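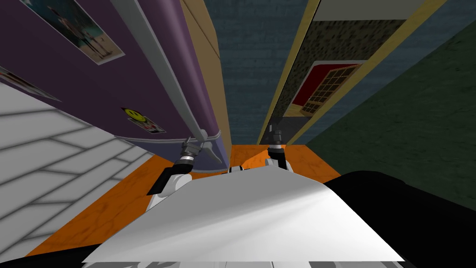

Según Rawiri Maihi, una red pública que se cae cada vez que el autobús cambia de barrio no puede llamarse servicio, y el presente informe debería medir precisamente eso. Su observación, recibida en la primera ronda de consultas, determinó el alcance del trabajo.

Informe de proyecto de fin de curso: conectividad inalámbrica gratuita en la línea Olska–Zollden
Fecha de entrega: 2022-04-25

1. Objeto
Se evaluó la continuidad de la señal en los autobuses y en las paradas cubiertas por el operador Zistano, conforme al convenio suscrito con el municipio.

2. Método
El equipo realizó 85 trayectos completos en horario diurno. En cada uno se registraron la velocidad de descarga, el tiempo de reconexión y las interrupciones superiores a 20 segundos.

3. Resultados
En 43 trayectos hubo al menos una interrupción. La mayoría se concentró en el tramo de Ekwueme — el único sin repetidor propio —, donde la reconexión exigía aceptar de nuevo las condiciones de uso.

4. Recomendaciones
Se propone instalar un repetidor en dicho tramo y mantener la sesión abierta durante alrededor de 35 minutos. Las mediciones se repetirán en agosto.

Compartido 6 veces · 2 comentarios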